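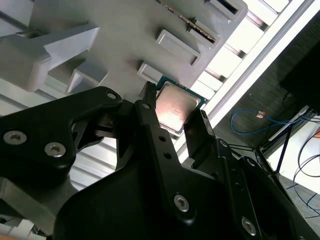 Fig. 1. Processor held between the two fingers, with the gray fixture behind it. Wrist camera view.

Session 4 notes: holding a chip without wrecking it

Hi all, these are my notes from the chip-handling session, typed up a bit more neatly than what I scribbled on the board (and with the bits I forgot to say). Bring them with you to the lab, because you'll want the checklist at the end.

First, a quick reminder of where we are in the project. Your team's job is to write the pick, the move and the place for one processor, using the Cadach control script as your starting point. You don't have to write the vision part from scratch. Iwona Wieczorek put together the alignment module last year and she's letting us use it again, so please be nice to her if you email with questions!

Why is a processor such an annoying part? It's flat, it's smooth, and it's square, so it looks the same to a lazy bit of code no matter which way you turn it. The silver metal on the face is a heat spreader, and the green you see around its edges is the substrate. I want your fingers on the edges. I don't want them anywhere near the contacts underneath, and I really don't want them sliding across anything while you're closing.

Look at how the chip sits in Fig. 1. It's at an angle, with the narrow finger up by the left edge and the wider one down at the lower right corner. Most of you will plan your grasp in a drawing program where everything is perfectly straight, and then wonder why the numbers don't match. A tilt between the fingers changes where the far corner of the chip is, and the far corner is what hits the fixture first. So measure the tilt in the camera view before you start your approach move. Every time, please, even on the tenth run when you're bored.

Now, shiny things. See the pinkish-orange patch on the heat spreader, and how the lower edge comes out whiter? If your code finds the chip by looking for "the bright gray square," it's going to have a bad afternoon. I spent most of one July evening chasing a bug that was just a reflection moving as the arm moved. What works better for me is finding the outline first and ignoring brightness inside it completely. You could also try thresholding on the green, which is nice in theory, but some of that edge will be hidden behind a finger. Try both and write down which one you'd trust. I'm curious what you get.

Closing force. In the Cadach script this is a plain number from 0 to 100 with no units (I know, I know). Start at 26. Don't go over 40 without calling me over. If you're slipping at 40, the problem is almost surely your finger position, and squeezing harder just turns a slip into a bent part. Make small changes, one at a time, and log each one.

Approach and clearance. The fixture is all raised blocks and slots, so there are plenty of things to bump into on the way. Your script should stop 13 millimeters short, take a fresh picture, correct, and only then go on. I've had people ask if they can skip the stop to save time. You can't! Speed isn't graded in this assignment, and I'd much sooner watch a slow clean run than a fast crunchy one.

One more thing about the wrist camera. It's a great view of the fingers and a terrible view of everything else. The gripper fills up most of the bottom of the picture, so anything lower than the fingers is mostly hidden from you. Walk around to the side and look with your own eyes before you hit go. Cables too: if something could snag, move it first.

Before you run anything:

Grounding strap on, and clipped to something.
Practice part loaded (the dead ones in the Simon tray, never a live one).
Speed override at the lowest setting.
Force set to 26.
Stop distance checked in the script. Open the file and read it, don't go from memory.
One person on the stop button with nothing else to do.

For your lab log, save the camera picture from the 13 millimeter stop on each run, along with the tilt you measured and the correction you sent. If a run goes badly, keep that one too, since those are the ones we'll talk through next session. Messy handwriting is fine, missing numbers aren't.

Reading for next time: the placement chapter in the Ekis course pack, up to the part on compliance. The math at the end is optional, but do look at the drawings. And if your team still hasn't picked a name, please send me one, I'm tired of writing "the back table" on the schedule.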